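Laundry Tips I Stopped Believing, and the Few I Kept

Elcombe Home Notes
Filed under: Laundry, Cleaning, Stains

Every spring the same laundry advice comes back with a new headline on it. I have been washing clothes for a household of two for 29 years, and I have tried most of it. A good part of it does nothing I could detect. Some of it makes things worse and costs you a shirt.

Vinegar in the rinse

I'll start with the one that gets me mail. Vinegar is supposed to soften towels, kill smells, brighten colors and clean the machine while it's at it. Any product that claimed all that on a label would get laughed at, but because it's vinegar we let it through. I ran it in the rinse for a whole winter. The towels were perhaps a little less stiff. Shaking them hard before hanging them did more. Meanwhile it's an acid, and some machine makers warn against it on account of the rubber seals. Check your manual before you pour.

And please don't mix it with baking soda. The fizz looks like work being done. What you have when it stops is mostly salty water. Never put it anywhere near chlorine bleach either, which makes a gas you don't want to breathe.

Salt to set the color

My mother swore by this and I'm sorry to say it doesn't hold up. Salt helps some dyes take while cloth is being dyed. It does not go back and fix a cheap dye job on a finished pair of jeans. If a new red thing is going to run, it will run with salt in the tub too. Wash it alone in cold water the first few times, or dab a hidden seam with a wet white rag and see what comes off.

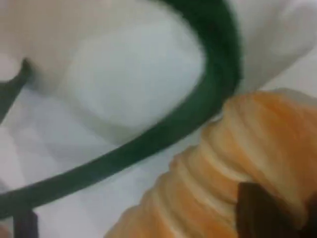
Dryer balls

I bought the wool ones from Jorkden after reading that they cut drying time by a third. A third of what? The package didn't say. With a small load I couldn't tell the difference. With a big load of sheets they got swallowed inside the fitted sheet with everything else, and I had to go digging for them. They do make less mess than liquid softener, which leaves a coating on towels so they push water around instead of soaking it up. If you like the balls, use them. I wouldn't expect the electric bill to notice.

What does help with sheets is stopping the dryer halfway and untangling them. Dull advice, and free.

More soap for dirtier clothes

The cap on the bottle is the worst measuring cup in the house. The lines are faint, and filling it to the top is far too much for an ordinary load. If your clothes come out stiff, or smell fine until you sweat in them, try half of what you've been using for a few weeks. Front loaders especially don't want a lot of suds. I went down to a bit under two tablespoons for a regular load and have had no reason to go back up.

The Loltix tablets

A reader asked me to try these washing machine cleaning tablets. I used the whole pack. The drum smelled like the tablet for a day and then it smelled like the drum. Wiping the door gasket with a rag, pulling out the gray fuzz in the fold, and leaving the door open between loads took care of the smell I'd been blaming on the machine. Leave the detergent drawer open too. (Don't do this with the door if you have toddlers or a cat that likes small caves.)

Things I still do

Cold water for blood, and do it soon. Hot water can set it.

Dish soap on grease, rubbed in with a finger and left for ten minutes. Any brand.

Zippers up, hooks fastened, shirts unbuttoned. I was doubtful on the buttons, but I've sewn fewer back on.

Look at a stain before the item goes in the dryer. If the mark is still there, wash it again. Heat is what makes it permanent.

The Bautista stain chart that gets passed around is decent on coffee and grass. Ignore the part about hairspray for ink. That worked with older sprays that were heavy on alcohol, and many sold now aren't. Plain rubbing alcohol on a cotton pad is better, with a rag underneath. Test it first on anything with acetate in it.

Next month: silver polish and the aluminum foil trick, about which I have some doubts.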